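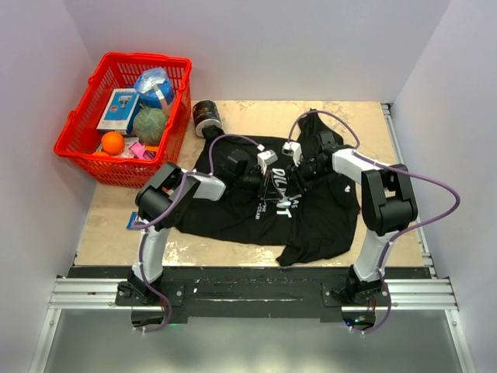 Majali Paper Crafts – Sample Room

Jidberg Embossing Folders, set of 2

Price: $6 the set. We have 111 sets left.

The maker says one folder gives 3,000 crisp impressions. I have my doubts. Dirk Teuber ran the fern folder on ordinary cardstock and the fine veins came out faint until he added a shim. Heavier stock did better, though it cracked along the border twice.

The "universal fit" claim deserves a second look too – measure your machine's opening before you order. Colour on the packet is greyer than the folders themselves.

Opened sets can't be returned. Questions to Roswitha Frerichs.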